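Irel to Open Second Produce Hall in Prirkier This August

PRIRKIER — Irel, the grower-owned produce cooperative, will open a second sorting and sales hall on Lobo Street in August. The new building will handle sweet corn, squash, beans and late tomatoes from 198 member farms, and will replace the rented space the cooperative has used for the past four seasons.

The hall has 3,750 square feet of floor space, with two loading doors on the north side and a public counter facing the street. Cold storage is in a separate room at the back. Members will be able to drop off produce from 5 a.m., and the counter will open to shoppers at 8 a.m. every day except Monday.

"Our growers have been driving past town to unload and then driving back to sell," said Perrine Marchal, general manager of Irel. "With both jobs under one roof, most of them will be home before lunch."

Sweet corn is expected to make up the largest share of sales in the first weeks. Irel sells it by the ear and by the crate, and crates must be ordered by noon the day before pickup. Corn that is not sold by closing time will be offered at half price the next morning — a practice the cooperative already follows at its first hall.

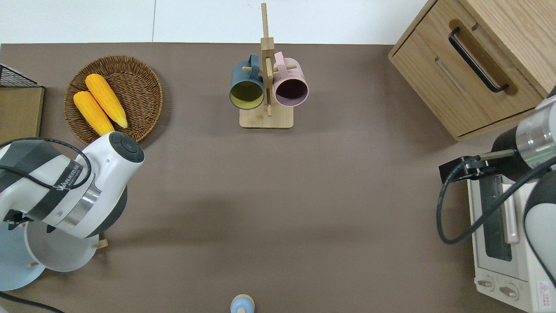
Household subscriptions will also move to Lobo Street. Irel now packs 1,055 weekly shares, and subscribers in the Prirkier area will receive a letter with their new pickup hours. The price of a share will stay the same through the end of the season. Subscribers who pick up at the first hall do not need to do anything.

Construction was carried out by Vetatum, a regional building firm that also handled the repairs to the first hall's roof. Work on the parking lot is still under way. It will have 30 spaces when finished, and until then shoppers may park along the east side of Lobo Street.

"We kept the layout simple," Marchal said. "The counter is where people will look for it, and the trucks stay on the other side of the building."

Irel is hiring counter staff and early-morning sorters for the new hall. Applications are available at the first hall during business hours. Farms that want to join the cooperative for next season can ask for a membership packet at either location once the new hall is open.

About Irel

Irel is a cooperative owned by the farms that supply it. It buys, sorts and sells fruit and vegetables to households, restaurants and small grocery stores in and near Prirkier.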